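Parvathi Chettiar has spent four years teaching robot arms to do things by doing those things herself, first with a handheld controller and later with her own hands on the arm, pushing it through the motion. She is not sure it has been worth the trouble.

"People come in and watch me for ten minutes and say it's magic," she says. "Then I ask them to stay for the afternoon."

We met at Nancombe, the small automation shop where she runs what the company calls demonstration work. The pitch is familiar by now. You no longer write code for a job like picking up a part and setting it down somewhere else. You show the robot, many times, and software trained on those showings takes over. The word that turns up in the sales material is "intuitive." Chettiar dislikes it.

"Intuitive for whom? I had a new person start in April, a good machinist. Very steady hands. He got on the remote rig and couldn't close the gripper on a part without shoving it off the fixture. He was furious. It took him weeks to stop fighting it."

The trouble, she says, is that the rig gives you almost nothing back. When you pick up a bracket yourself, your fingertips know that it has started to slip well before you see it move. Over the remote link you have a couple of camera views and a slight lag. Her operators learn to go slowly and to pause before every contact, and the robot learns that too. For a while one of their trained policies stopped dead a short way above every part, as if it were thinking it over.

"It wasn't thinking. It was copying Lavanya taking a breath."

Lavanya Kurian, who was sitting at the next bench, confirmed this without looking up.

I asked about guiding the arm by hand, which some engineers prefer. Chettiar was only a little kinder. The motions come out smoother and beginners pick it up in an hour. But the person's arms are in the camera view for the whole recording, and the arm is heavy enough that by mid-afternoon everyone is taking shortcuts.

"You can tell from the recordings what time it is," she says. "At 4 o'clock nobody lifts as high as they did in the morning."

How many demonstrations does a job need? Here she became careful. A supplier once told her 200 would do for a simple pick. They recorded 200, and the result worked well as long as the part sat where it had sat during recording. They went on to 1000, with the part turned and moved around, and it got better. She declined to say how much better, because she doesn't trust the way anyone in her field scores these things, including her own team.

"If it drops the part and picks it up again, is that a success? Mohandas says yes. I say no. We've had that argument since he got here."

Mohandas Poojary, who handles the training side, told me later that he does say yes, and that a customer would too. He thinks Chettiar compares the robot with a skilled person when she should compare it with the last program they wrote by hand, which failed if somebody bumped the table. I found that a fair point. I also noticed that he could not name a job where the taught robot was running through a full shift without someone standing near it.

The hardest thing to teach, both of them agree, is the grip itself. Flat blocks and plain tubes are easy. Awkward parts, with ridges on one side and something bulky on the other, have several places you might take hold and only one or two that make sense. A person finds those without trying. An operator looking through the wrist camera has to choose, and if two operators choose differently, the robot may split the difference and close on a spot neither of them picked.

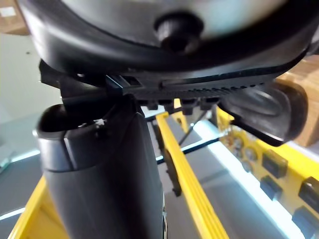
What the customers hear

Chettiar would like vendors to stop showing edited clips. She would also like them to say how many people sat at the controls and for how long, since that labor is the real price of the system and it rarely shows up in a quote.

"They'll tell you there's no programming. Fine. There's me, 8 hours a day, picking up the same part."

Does she expect to be doing this in another four years? She thought about it for a while.

"Someone will be," she said, and went back to her rig, where Kurian had already reset the part.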